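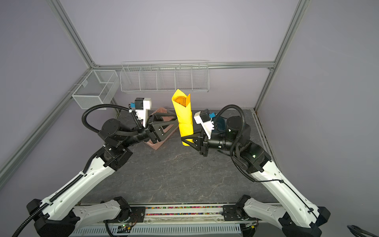
Re: [flakwood-artists] Line weight and the spring zine
February 27, 2019

Hello everyone, and sorry for being slow, I had a cold and then my tablet pen went missing for most of a week (it was in the pocket of my dressing gown, where I had looked twice).

> I've finished inking my badger mum for the Flakwood zine and
> she looked lovely on paper, but once I scan her in and fill
> the colour, all the fine whisker and fur lines go crunchy and
> grey. I'm scanning at the default setting and using the magic
> wand. Is it my pens? I've been using the Shezi brush liners.
> Also are we still doing the bigger page size, or did I dream
> that?

First of all, I love that badger mum. The sketch you posted in December, with her sleeves rolled up and flour all over her snout, is still one of my favourite things anyone has put on this list.

I don't think it's your pens. I used the Shezi liners for my whole otter family and they're a nice solid black if you give them a good while before you rub out the pencil underneath. What I'd look at is the scan. If your scanner's default is anything like mine, it's set up for letters and receipts. Change it to 600 dpi, greyscale, with every "helpful" automatic correction turned off, and do the contrast yourself afterwards. Pull the dark end in until your blacks are properly black, then the light end until the paper tooth disappears, and leave a bit of softness on the edge of the lines.

Then the magic wand. I used it for years and was cross with it for years. It stops at the soft grey pixels and leaves that pale fringe you're calling crunchy. Put your line art on its own layer, set the layer to Multiply, and paint your flat colours on a layer underneath, so the colour slides in under the line and the whiskers stay whiskers. If you do want to fill with the wand, grow the selection by a pixel or two first.

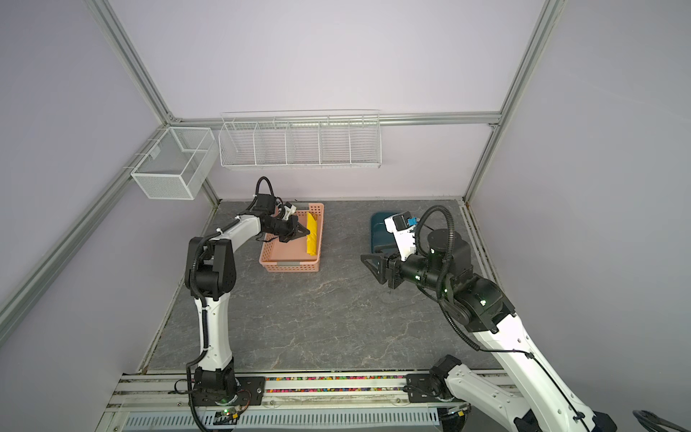

Fur is a separate headache. I used to ink every tuft all the way round, and my poor fox looked like he'd been knitted out of wire. These days I only ink tufts where the form turns, at the cheek, the elbow, the tip of the tail, and let the colour do the rest. Your badger has those beautiful hard-edged stripes, so you could get away with hardly any line inside the face at all. Try it on a copy and see what you think!

You didn't dream the page size, but it has gone back to the small one. We got a quote from Dovex for the bigger format and it came to $900, a fair bit more than the kitty will stretch to. At the small size we can still have the heavier Ekum stock for the cover, which I was very keen to keep, because the colours on last year's cover came out so rich. We've got 23 pages of art promised so far, and it would be nice to have one more so the last spread isn't lopsided. If anyone has a half-finished lizard or a stray hedgehog lying in a drawer, do send it along.

Please leave a margin of 9 mm all the way round, as last year a couple of tails got trimmed off, one of them mine.

I'm happy to have a go at your scan if you'd like to send me the raw file — it's no bother, I find cleaning up line art very soothing with the radio on and a cup of tea. I'll post my layered otter file to the list archive tonight so you can poke about in it.

Cheers, and give that badger a scone from me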